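Skyrme Adds Four Docking Stations to Its Desk Range

New Gavov models charge a laptop and run two displays from one cable

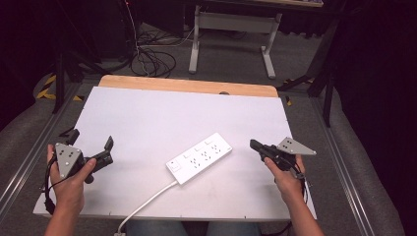
Skyrme today announced the Gavov series, a group of four docking stations for people who use a laptop as their main computer at work or at home. The docks go on sale in August through Skyrme's online store and through Dotetti, which will handle distribution to office suppliers and schools.

All four models connect to the laptop with a single USB-C cable. The cable carries power, video, network and data, so a user can sit down, plug in once and start working. The two smaller models supply up to 70 watts to the laptop. The two larger ones supply more and are meant for workstations with bigger batteries and faster graphics.

Each dock has a wired network port, a headphone jack and a front USB-C port for phones. The Gavov 78 and the larger Gavov 208 also have a card reader and a second video output. Both can run two 4K displays at 60 Hz on laptops that support it. Older laptops will run one 4K display and one at a lower resolution.

Skyrme tested the series with 812 combinations of laptop, monitor and operating system before release. The full compatibility list is on the company's support site and can be searched by laptop model. It will be updated each time new firmware is published.

IT departments can update and configure the docks over the network with Bomivby, Skyrme's management software. Bomivby shows which docks are in use and which firmware each one is running, and it can hold an update until the end of the working day. Updates can also be set to install on Saturday. A license for the software is included with every Gavov dock and does not expire.

The housing is the same width on all models, and the upright stand from Skyrme's previous dock range still fits. The power supply is separate and can be ordered as a spare part.

Gavov docks come with a three-year warranty. Pricing will be published when orders open. Business customers who want an evaluation unit can apply through their Dotetti account manager, and units will be sent out in the order requests are received.

About Skyrme

Skyrme designs docking stations, monitor arms and cables for offices and home workers. Its products are sold directly and through resellers.

Press contact

Skyrme Press Office
Product photos and data sheets are available on request.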